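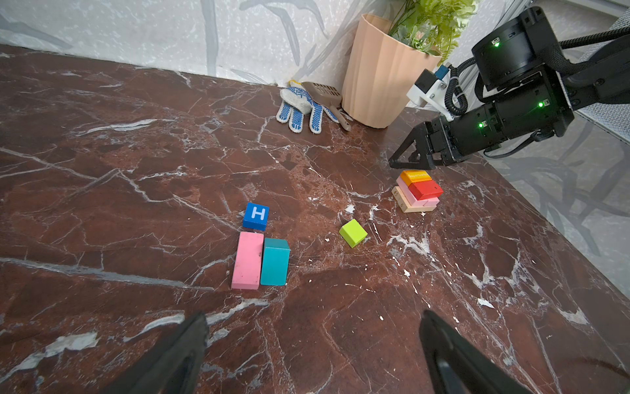
April, morning, Lovstead workbench notes

Blocks on the marble top again today and I am very happy about it. I had started to think the reddish-brown surface was too busy for color work, with all those white and grey veins going everywhere, but the bright pieces hold their own on it. The lime-green cube especially! I can find it from across the room without my glasses. The plain beige block is another matter, more on that below.

Where we are with the Podach set. The full tub is 51 pieces, all odds and ends from different sets, and the plan is still to make one good mixed set out of them for the spring loan shelf. I am only laying out a handful at a time. Last time I tipped the whole tub out at once, spent the morning admiring it and got nothing written down.

Out this morning: the blue letter cube, the pink and teal blocks side by side, the green cube off by itself, and the little layered pile toward the back (beige with the numbers, pink, red, orange-yellow).

Notes on the pieces

Blue cube, H. Lovely thing. The white letter inside the rounded white outline reads clearly even from a low angle. I went looking for its relatives in the tub and found a couple of candidates with the same kind of outline, but I want to see them next to it in daylight before I write them down as a family. If we never find more, I'd keep the H in the set anyway. A single letter gives kids something to argue over. Thoa Khổng's niece decided it was a hospital and built the rest of the town to suit.

Pink and teal pair. I love these two together and I don't fully know why. Set flush, they make a nice low slab, and the pink runs a bit longer, so you get a small step at the end that wants something put on it. The top of the pink one is somewhat scuffed. My instinct is to leave it. I tried a light pass of Brernine wax on another scuffed piece in March and it came up glossy in one patch and flat everywhere else, so it looked worse than before. Thoa thinks I used too much. She is probably right. Next try: a smaller dab, softer cloth, on one of the reject pieces first.

Green cube. No notes really, it's just cheerful. Sits well next to the blue for size. Use it as the "small cube" reference when sorting.

Beige block with the printed numbers. I'm more excited about this one than I should be. There's a 6 on it and what I read as a 45, and I had been treating the figures as some kind of maker's mark. Thoa's idea is that it came from a tumbling tower game where the pieces get numbered so you can call them out. That would explain the shape too. I went through the tub again over coffee and pulled anything with long proportions into its own tray. Still to do: check those under the good lamp for printing on the edges, which is very easy to miss against bare wood.

The pile

Beige at the bottom, then pink, then red shifted over to the right, then orange-yellow on top at the left, hanging over a little toward the back. I think this is the best small arrangement we've had on the table so far. It isn't tidy, and a tidy stack would tell me less. With the layers offset you can see how each color behaves next to the one under it, and the red against the pink is much stronger than I expected. On paper I had crossed that combination out. I've now crossed out the crossing out.

It also settles the question of whether to sort by color or by thickness. Thickness! Flat pieces of similar thickness can be mixed in any color order and still look as if they belong together. Color sorting looks great in the tray and then makes every tower the same.

Table height and surface

Marble is hard and smooth, so anything that drops on it makes a proper clack. I like the sound, but the group in the next room may not. There's a felt runner in the Szczepańska drawer (bottom one, the drawer that sticks, lift as you pull). I'd like to try the same arrangement on felt and see if the towers lean more. My guess is they do. For color checks I'd stay on the bare marble, and for the beige pieces I'd put down a sheet of plain paper, as the natural wood just doesn't sing out on that dark background the way the painted-looking colors do. The pale wall behind is fine, very soft pattern, doesn't compete.

11:30

Height trial from Thoa's notes, copied here so it's all in one place. Using only the long flat pieces, alternating direction, she got up to 40 cm before she lost her nerve and stopped. It was still standing when she took it down. I think that's marvelous for a box of mismatched leftovers. She had the widest pieces at the bottom and saved the thin ones for the top.

I want to repeat it with cubes worked in every few layers, as a sort of pillar. The letter cube would look terrific halfway up. Need pairs of cubes close in height for that or it'll rock, so measure first. The calipers are back in the blue cup.

Small sorting rules, so whoever opens the tub next does the same thing:

Cubes in the shallow tray, letter side up if there's a letter.
Long flat pieces in the long tray, printed edge toward you.
Anything with a splinter or a raised corner goes in the jar lid by the sink. Do not put it back in the tub "for now" (me, repeatedly).
Duplicates stay in. Two pinks is fine. I'd take more pinks.

Still open

Whether the set gets a bag or a box. I'm for a drawstring bag, Thoa is for a box with a sliding lid that can double as a building plate. Her version is nicer and takes longer.

Whether we print a card of things to build. I had one drafted with a bridge, a stair and a bed, and then watched people ignore it completely and make something better. Maybe a card with just a few outlines and no words.

Name on the label. Podach was only the name of the box the first pieces came in, but it's grown on me, and it fits on the small tag.

Next session: lamp check on the long pieces, felt trial, wax test on a reject, and find out if there's a second H anywhere in that tub. I have a feeling there is. Leaving the trays on the left shelf with the lids off. Please don't stack the calipers on top of them.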